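Review: the Trunthorpe simulator kit for a small robot cell
By Mieke De Graaf

Before we bolt anything to the floor of the shared workshop at Farkgate, I wanted to try our cell on a computer. We are two people on this build, Joris Van den Broek and me. I paid $79 for the home licence in March and have used it most evenings.
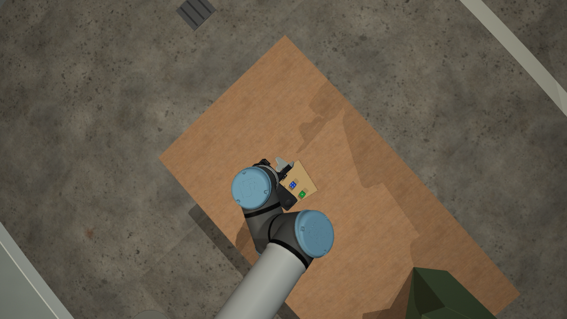
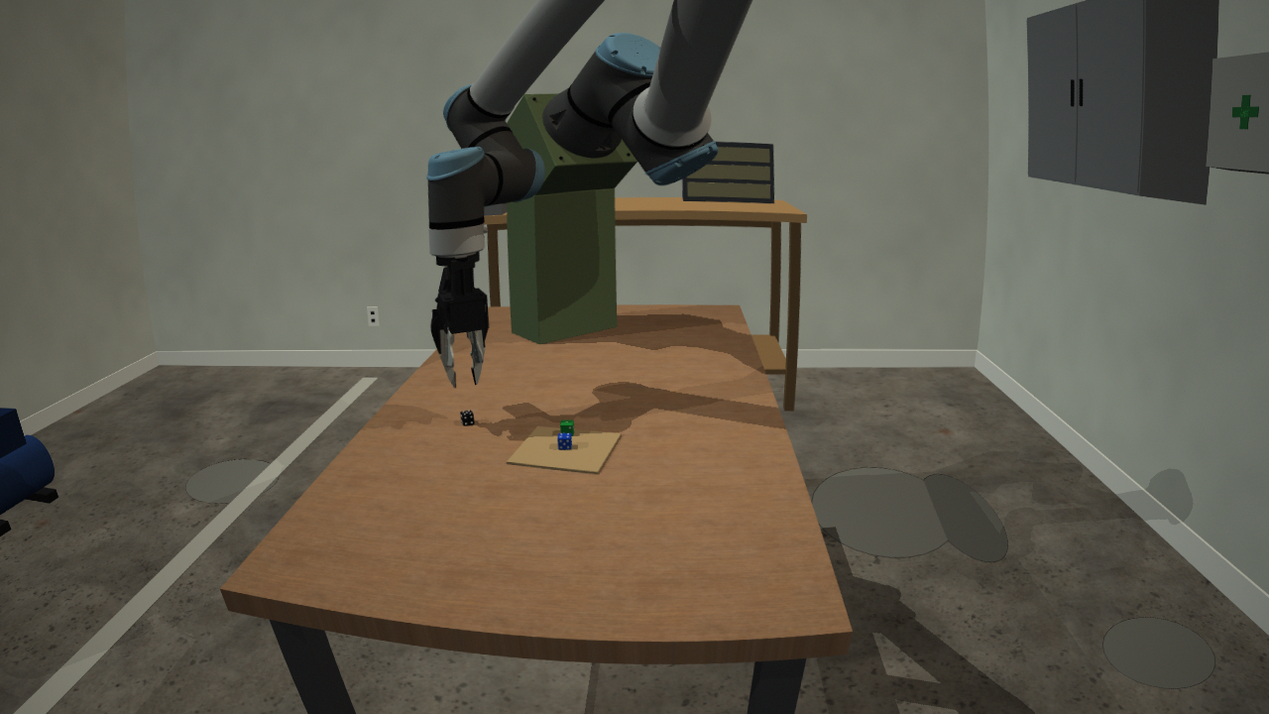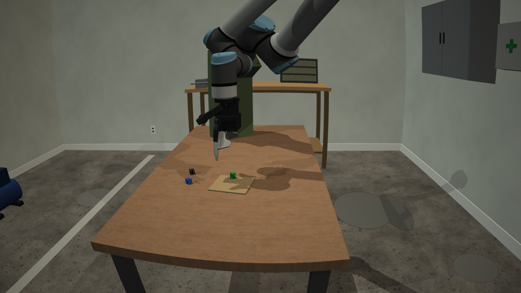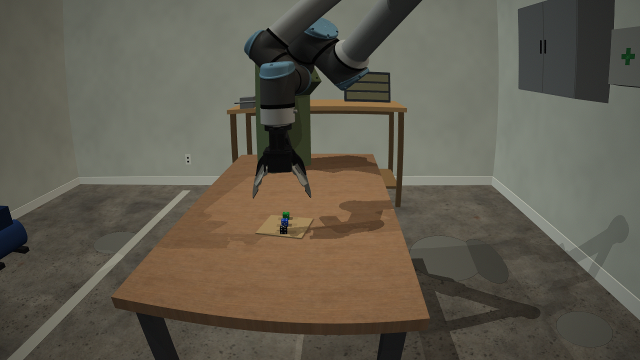 Renders from the dice job: arm, two-finger gripper, tan board.

Our job is a simple one. The arm must move small dice on and off a thin square board. It is a good exercise for beginners, and the kit lets you put a virtual camera where you like. I keep one high and close to the board, as in the first picture, and one in front of the table. From the front you see well how much room the arm takes up. In the last picture all three dice are on the board in nearly a straight row, and this is the layout I use for testing my program.

Installation took me 4 hours. Half of this was my own fault, I had an old graphics driver. The manual is written by people who know the program too well, and the chapter about grippers sends you to a page which does not exist. I wrote to Ballach, the shop where I bought it, and they sent me the missing page the same evening.

What I like most is the shadows. It sounds like a small thing, but Joris wants to use a camera for finding the dice, and the shadow of the arm falls over our table in the renders. Now we are thinking about a second lamp before we spend money on it.

What I like less: contact between fingers and dice is too sensitive. With the standard friction value my dice slid away. I changed it to the value Van der Linden gives in his course notes and it became better, but I would not trust it for the real gripper. Also the colours of the wood and the floor can only be changed in a text file. My file has 104 lines already.

On my older laptop it is slow with two cameras, with one it is fine.

I give it 8 out of 10. If you only want to learn programming, look first at the free trial. For planning a real table I would buy it again.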